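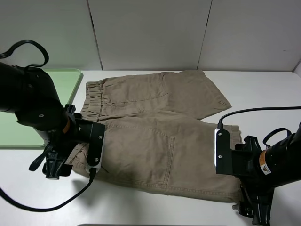
Skotville replied that the distance error is still present after the update, that it affects indoor track sessions only, and that treadmill sessions recorded with the same foot pods match the console display.

**Ticket status:** Reopened
**Product:** Trira foot pod, Ullier training log
**Site:** Skotville indoor track
**Category:** Distance and pace
**Priority:** Normal

## Summary of the issue

The site uses Trira foot pods for supervised running sessions on its 200-meter track and on its Amundsen treadmills. Since the June update to the Ullier training log, sessions run on the track have been recorded short. A session of 12 counted laps is saved with a total below the distance run, and the average pace is slower than the coach's stopwatch figure. Cadence and heart rate are recorded correctly.

The first reply on this ticket advised the site to install the current pod firmware and pair each pod again. Both steps were completed. The error did not change, and the ticket was reopened at the site's request.

## Information received from the site

- All pods are on the current firmware.
- Batteries were replaced before the test sessions.
- Pods are worn on the laces of the right shoe, with the clip closed.
- Runners use the inside lane for all recorded laps.
- The error appears with different runners and different models of shoe.
- Outdoor sessions are not affected when satellite distance is turned on.

The site also asked whether a change from thin-soled to heavily cushioned shoes could account for the difference. A change of shoe can alter stride and may call for a new calibration. It would not explain an error that began with every runner at the same time, and no further testing was done on this point.

## Troubleshooting log

**9:10 a.m.** Session files received and opened. Step counts in the raw data agree with the cadence shown in the log. No gaps or lost connections found. The pods are recording as they should.

**9:45 a.m.** Compared the raw distance in each file with the saved distance in Ullier. The two values are the same for treadmill sessions and different for track sessions. The change is being made after upload.

**10:20 a.m.** Asked the site to export the calibration page for 3 of the affected runners. Requested that no values be edited before the export.

**11:35 a.m.** Export received. Each runner has 2 calibration profiles, one named "Treadmill" and one named "Indoor." The "Indoor" profile has no date of last use, although every track session should have called on it.

**11:50 a.m.** Reproduced the fault on a test account. When a session is started from a saved workout, Ullier applies the profile that was used most recently on that account. When a session is started from the activity menu, the right profile is applied.

**1:15 p.m.** Site confirmed that its coaches start all track sessions from saved workouts. The warm-up is run on an Amundsen treadmill, so the treadmill profile is the most recent one in every case.

**1:30 p.m.** Fault passed to the Ullier development group with the test account details and the steps to reproduce it.
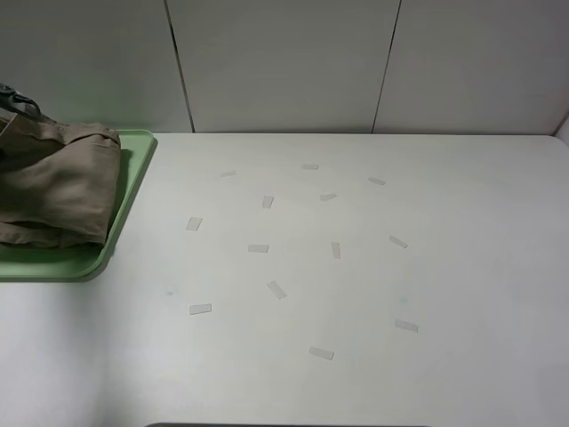

*Attachment: white table with light green tray at left.*

**2:40 p.m.** Workaround sent to the site (see below).

**4:05 p.m.** Site ran a 12-lap test with the workaround in place. Saved distance agreed with the lap count. The site asked that the ticket stay open until past sessions can be corrected.

## Cause

The June update moved the choice of calibration profile from the activity type to the account. Saved workouts created before the update do not carry a surface setting, and the log falls back on the last profile used. The treadmill profiles at Skotville hold a lower stride factor than the indoor profiles, which shortens the saved distance.

The treadmills are not at fault. No service visit or belt measurement is needed.

## Workaround

1. Open the saved workout in Ullier and select **Edit**.
2. Set **Surface** to **Indoor track**. The field may be blank.
3. Save the workout under a new name. Saving under the old name does not store the setting in the current version.
4. Delete the old workout from each coach's device.
5. Sync the device before the next session.

Coaches who prefer not to edit their workouts may start the session from the activity menu and call the intervals by hand.

## Past sessions

Sessions already saved can be recalculated one at a time under **Session > Distance > Apply profile**. The original file is kept, and the change can be undone. Recalculation updates pace and weekly totals. It does not update training zones, and these should be reviewed by the coach before the next block of speed work.

A bulk tool is not available to sites at present. Skotville has asked for one, and the request has been added to the development item.

## Open items

- Development group to confirm a release for the correction.
- Support to send the site a list of affected sessions.
- Site to confirm that the old workouts have been removed from all devices.

**Ticket status:** Pending, awaiting development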